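Odo washing-up set: read me first

Hello! If you've found this folder you probably work with me at Clinard, or you've been sent over by somebody at Miettinen who got tired of answering the same email. I'm Adesuwa Iyamu, I look after the staff kitchen on the second floor and, as of March, I look after this data as well (my job title hasn't caught up yet).

What's in it

There are 1,136 recordings of Odo working at our kitchen sink, plus a 30-recording folder called "spare" which you should leave out of any training. Each one has video from the head, the joint readings, and a short note typed by whoever was on shift. The notes are a mixed bag! Mine are long. Remo Pellegrini's mostly say "ok" or "cup again".

How it was made

One of us steers Odo through the job and presses save at the end. We kept the kitchen as it is on a working day, so people sit down near the counter, food gets left out, and the light moves across the worktop. I argued for that quite hard, as a tidied-up kitchen would have been a kitchen none of us has ever met.
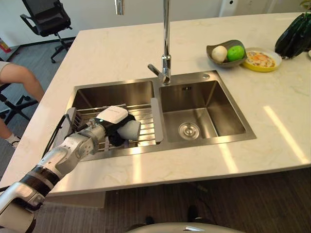 Odo's gripper at the drying rack, left basin. Head view.

Cups and small bowls are the bulk of it. Plates come next, and cutlery is hardly there at all, so please don't expect miracles with teaspoons. If you need cutlery, Praretero have their own set and you'll have to ask them nicely.

What it's changed for us

I used to spend the end of every lunch at that sink with my sleeves rolled up. Now I spend a fair bit of it steering, checking and typing notes, which is easier on my back and harder on my eyes. Remo misses the washing-up, he says it was his only quiet time, and he still does the big pans by hand. We were promised in writing that no kitchen hours would be cut while the set was being made, and they weren't. What happens afterwards is still being talked about, and I'd like anyone who uses this to know that.

Known problems

Glare on the worktop in the early afternoon recordings, worst just after 2pm.
The shift notes use "rack" and "drainer" for the same thing. Sorry, that's me.
Roughly 200 recordings have no note at all.

People in view

Colleagues do turn up at the edges. Everyone on our floor was asked, and anyone can have a recording taken out by telling me which one. Please don't try to work out who is who.

Changes and complaints to me or Remo, kitchen extension, mornings are best.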